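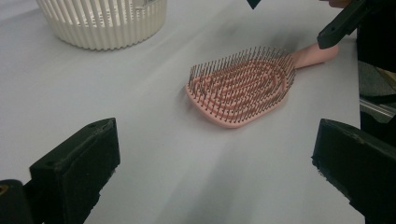 Informe de progreso a la Fundación Fairweather
Programa de traducción de poesía, segundo periodo

Estimada Shona Hinds:

Le debía este informe desde finales de abril y le agradezco mucho la paciencia, que en el mundo de las subvenciones literarias no abunda. Prefiero contarle las cosas con calma, como hicimos por teléfono, y dejar los cuadros de gastos para el anexo, que le llegará aparte el viernes.

Empiezo por lo que más nos alegra. La antología Prorkeck, que cuando le presentamos la solicitud era poco más que una carpeta de fotocopias y mucho entusiasmo, tiene ya 80 poemas traducidos de los 100 previstos. Shufen Zhong ha llevado el peso de la traducción y ha trabajado con una minuciosidad que a veces nos desespera y casi siempre nos da la razón a quienes la elegimos (hay un soneto de Tipene Gilchrist del que conservamos seis versiones, y le confieso que a mí me siguen gustando dos). Los veinte poemas que faltan son en su mayoría los de la última sección, los largos, y calculamos que estarán listos antes del verano.

Gilchrist ha leído todo lo suyo y ha contestado a cada consulta, incluso a las tontas, que fueron mías. A raíz de esas cartas decidió cambiar el orden de la segunda parte, y el poema del faro, que antes quedaba perdido hacia la mitad, ahora la abre. El libro gana mucho con ello, aunque nos obligó a rehacer el índice y a retirar del prólogo un párrafo entero que ya no venía a cuento.

El prólogo, precisamente, es lo que va con retraso. Finbarr Lenihan nos entregó un primer borrador generoso, erudito y larguísimo, más cercano a un ensayo independiente que a unas páginas de bienvenida. Hemos acordado con él que lo reduzca a la mitad y que el resto salga en la revista Skiscombe, cuyos editores lo han recibido encantados. La fundación figurará en los agradecimientos de ambas publicaciones.

En cuanto a las lecturas públicas, celebramos cuatro de las cinco comprometidas. La de Predusdale fue la más concurrida del ciclo: entre todas sumamos 222 asistentes, y más de la tercera parte estuvo allí, en la biblioteca, con gente de pie junto a las estanterías de viajes. Darcy Partington leyó los originales y Shufen las traducciones, alternándose estrofa a estrofa, y la conversación posterior se alargó hasta que nos apagaron las luces del vestíbulo. La quinta lectura se aplazó por enfermedad de Darcy, ya repuesta, y queda pendiente de fecha.

Del presupuesto solo le adelanto una petición. Nos ha sobrado parte de la partida de viajes y quisiéramos pasarla a corrección de pruebas, que en edición bilingüe sale más cara de lo que habíamos previsto. Si le parece bien, bastaría con una respuesta suya por correo para hacer el cambio.

Le mando también tres poemas en su versión definitiva, por el gusto de que los lea antes que nadie fuera de esta casa.

Con un saludo muy afectuoso,

La coordinación editorial de Prorkeck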